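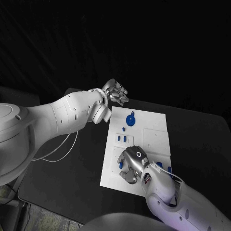 White arms over a white task board.

Gorton Community Choir is looking for new voices, and we'd so love one of them to be yours! We've been singing together since 1980 - folk songs, old hymns, a bit of pop when Shona MacKinnon gets her way at the piano - and we have room for five more altos and basses before the fall concert. You don't need to read music or audition. Come along any Wednesday evening in July, stay for tea, and ask for Lucienne Sabatier at the door. Dues are $50 a season.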